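Search this site Enter keywords Go

FOR IMMEDIATE RELEASE
11/3/22

Jiltmont releases Pukel 9, software that helps two-armed robots learn to handle cloth

Jiltmont is very happy to share that Pukel 9, the newest version of our planning and perception software for two-armed robots, is ready to download, and we want to thank everyone who sent us notes (some of them very long, all of them read) since the September preview.

Pukel takes recordings of people working with a pair of handheld grippers, follows the path of each hand, and turns the two paths into motion plans a robot can try for itself. Cloth has always been the hard part. A towel never lands the same way twice, and older versions tended to lose track of an edge as soon as it slipped under a fold. The new release keeps a running guess of where the hidden edges are and updates it as the hands move.

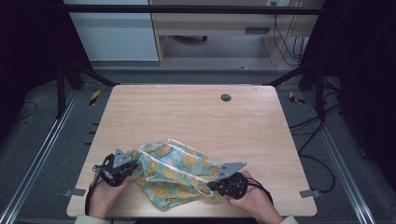
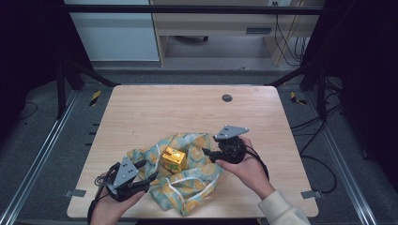

Cloth work with the handheld grippers, which carry marker plates on top.

"We spent a good part of the year looking at wrinkles, and I mean that in the fondest way," said Elaine Lacerda, who leads the perception team. "The question was always how much the software should trust what it sees and how much it should remember, and I think we have finally found a balance that people will enjoy working with."

The release was trained and checked on 624 recorded sessions, of which 621 made it through the new automatic timing check, a tool that flags any recording where the left and right grippers have drifted out of step. Anderson Trindade wrote that check, and it can also be run by itself on older recordings.

Mutlow, our longtime testing partner, has been running early builds at its Lopes workshop. "My team had it planning two-handed moves before lunch, and we are not a patient bunch!" said Wilma Paterson of Mutlow.

Pukel 9 is free to try for 90 days. Current license holders can update from the account page, and saved projects from the previous version will open without changes.

Press contact: Ronaldo Frota, Jiltmont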